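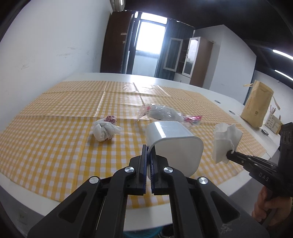

Two hand-held grippers at a table. One holds a white plastic container, the other a white tissue.

Workshop > Build It > Robots > Grippers

How Does a Gripper Hold On?

Print this page | E-mail this page

A gripper is the hand of a robot. Most grippers have no palm and no thumb. They have two fingers, also called jaws, that move toward each other and away again.

Some grippers are not attached to a robot at all. A person holds the handle and works the jaws. Builders use this kind to find out which grips work before they add motors. Senan Daly and Jaruwan Thaweesak do this at the Wenalthorpe shared workshop, where they are building a small tidying arm named Piras.

What parallel means

Parallel lines stay the same distance apart. In a parallel-jaw gripper, the two fingers stay parallel as they open and close. Scissors work differently. Their blades meet at an angle, so a round object can slip out toward the tips. Parallel fingers press flat on both sides.

Links and pivots

The fingers are carried on short bars called links. Each link turns on a pivot, which is a pin or screw that lets it swing. When two links of equal length swing together, the finger moves without tilting. Engineers call a set of joined links a linkage.

Why fingers have pads

Smooth fingers slide. The force that resists sliding is called friction. The blue pads in the picture have ridges. Soft pads can also bend a little to fit the object, so more of the pad touches it.

Hard things and soft things

A plastic container pushes back when it is squeezed, but it bends if the squeeze is too strong. A tissue hardly pushes back at all. Thin jaws can pinch a small fold of it and lift the rest — the fold is all they need.

The Piras arm will have one motor for its jaws. In its first design, the jaws opened to 82 millimeters. The whole gripper weighed 294 grams, too heavy for the arm. Senan cut new links from thinner sheet, and the weight came down to 245 grams.

Try it

Tape a craft stick to your thumb and another to your first finger. Pick up a plastic cup, then a tissue. Next, wrap a rubber band several times around each stick and pick up both things again. Write down which one changed more.

Words to know

Friction: the force that resists sliding.
Linkage: a set of bars joined by pivots.
Pivot: a point that a part turns on.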